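Neues aus der Greiferwerkstatt
4. Mai 2022

Wer im Februar die letzte Ausgabe gelesen hat, weiß, dass wir uns damals vollmundig vorgenommen hatten, »bis zum Frühjahr« eine Antwort auf die Fingerfrage zu haben. Das Frühjahr ist da. Die Antwort ist es so halb.

Zur Erinnerung, auch für die Neuen im Verteiler: Im Projekt Kilmont vergleichen wir Greifer beim Umgang mit Geschirr. Teller haben wir zurückgestellt, Besteck haben wir verdrängt, geblieben sind Schalen. Schalen sind dankbar. Sie haben einen Rand, an dem man sie packen kann, sie sind leicht, und wenn sie herunterfallen, schaut keiner aus der Buchhaltung vorbei. Dachten wir jedenfalls, bis wir anfingen, sie ineinanderzustellen.

Eine einzelne Schale am Rand zu greifen, ist nämlich kein Kunststück. Ein Finger innen, ein Finger außen, zudrücken, hochheben. Das beherrscht jeder Greifer, den wir im Haus haben, sogar der alte Dahlgren, dessen Parallelbacken beim Schließen ein Geräusch machen wie eine schlecht gelaunte Schublade. Liegen aber zwei Schalen ineinander, und zwar schief, wie das in jeder bewohnten Küche vorkommt, dann wird aus dem Rand eine Verhandlungssache. Welchen Rand meint man? Wie tief muss der innere Finger hinein? Und was tut man, wenn man beide erwischt hat, aber nur eine wollte?

Silvia Hájek hat dafür eine Versuchsreihe aufgesetzt, die auf dem Papier sehr vernünftig aussah: 80 Griffe pro Fingersatz, immer von Hand geführt, immer auf derselben Tischdecke. Ja, Tischdecke. Die ersten Durchläufe auf der nackten Werkbank waren schön sauber und hatten mit dem Leben nichts zu tun. Stoff verschiebt sich, wirft Falten und bremst die Schale genau dann, wenn man sie ein Stück heranziehen möchte. Außerdem bringt ein Muster die Bildauswertung ins Schwitzen, und schwitzen soll sie. Zlatko Dimitriou, der die Auswertung geschrieben hat, sieht das mit den Erdbeeren bis heute anders. 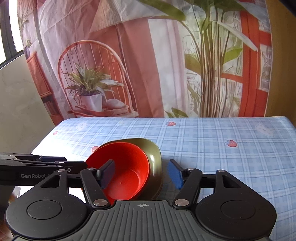

Geführt wird von Hand, weil wir erst wissen wollen, ob eine Fingerform überhaupt taugt, bevor wir einem Arm beibringen, sie falsch zu benutzen. Das spart Zeit und Nerven. Es hat allerdings den Nachteil, dass der Mensch am Griff mogelt. Er merkt, dass etwas rutscht, und dreht das Handgelenk ein wenig mit, ohne es zu wollen. Silvia hat uns deshalb eine Regel verordnet: Ist der Finger einmal am Rand, bleibt das Handgelenk, wo es ist. Die Regel hängt jetzt an der Tür. Sie wird ungefähr so gut eingehalten wie die über das Essen am Arbeitsplatz.

Nun zu den Ergebnissen, soweit man sie schon so nennen darf. Verglichen haben wir bisher zwei Sätze Fingerauflagen, beide unter dem Arbeitsnamen Gradier: eine glatte Fassung und eine mit strukturierter Oberfläche. Die glatte rutscht gern zwischen zwei Schalen, was prima ist, und dann gern wieder heraus, was weniger prima ist. Die strukturierte hält, was sie einmal hat. Sie hält es leider auch dann, wenn man den Griff wieder öffnet, zumindest einen Moment lang, und dieser Moment reicht, um die Schale beim Absetzen zu kippen. Von den 80 Griffen mit der strukturierten Auflage waren 53 so, dass Silvia sie ohne Stirnrunzeln durchgewunken hat. Die Zahlen für die glatte Fassung liegen noch bei Zlatko, der sie ein zweites Mal rechnet, und wenn Zlatko etwas ein zweites Mal rechnet, fragt man besser nicht nach.

Der naheliegende Gedanke, links glatt und rechts rau zu fahren, kam natürlich auch auf den Tisch. Wir haben ihn ausprobiert. Er funktioniert genau so lange, bis die Schale andersherum steht. Trotzdem bleibt er im Rennen, denn beim Trennen zweier Schalen ist eine gewisse Ungleichheit gar nicht dumm: Die eine Seite soll gleiten, die andere festhalten. Vielleicht müssen wir nur akzeptieren, dass der Greifer dann eine Schokoladenseite hat und der Arm ihn entsprechend drehen muss. Das kostet Wege. Wie viele, wissen wir nach der nächsten Runde.

Ein Wort zur Kamera, weil danach gefragt wurde. Wir bleiben vorerst beim Weitwinkel am Greifer. Dass Tischkanten darin aussehen wie Bananen, stört die Auswertung weniger als uns. Wichtiger ist, dass beide Fingerspitzen und der Griffpunkt gleichzeitig im Blick liegen, und das hat die engere Optik nie geschafft. Zlatko hat sich aus den Aufnahmen bisher 349 Griffmomente herausgezogen und von Hand beschriftet. Wer ihm in der Teeküche begegnet, möge ihm einen Keks anbieten und das Wort »automatisch« vermeiden.

Was noch fehlt, ist der Regler. Der von Godlow liegt seit Wochen im Schrank, originalverpackt und mit einem Handbuch, das dicker ist als der Regler. Er soll die Schließkraft begrenzen, sobald der zweite Rand berührt wird. Beim handgeführten Greifen erledigt das bisher das Gefühl in den Fingern, und das lässt sich bekanntlich schlecht exportieren. Wir wollen ihn in 6 Stufen durchprobieren, angefangen bei sehr sanft. Wer schon mit diesem Gerät gearbeitet hat und uns vor etwas warnen möchte, melde sich bitte vorher. Hinterher wissen wir es selbst.

Zum Schluss das Organisatorische. Die Schalen in der Versuchsecke sind Versuchsschalen. Wer daraus Müsli isst, verändert die Reibwerte, und zwar auch nach dem Spülen, jedenfalls behauptet Silvia das mit einer Bestimmtheit, gegen die bisher keiner anmessen wollte. Für Müsli stehen im Schrank über der Spüle die weißen.

Fragen, Warnungen und ausrangiertes Geschirr bitte direkt an Silvia Hájek. Besonders gesucht: eckige Schüsseln mit runden Ecken, gern stapelbar, gern hässlich.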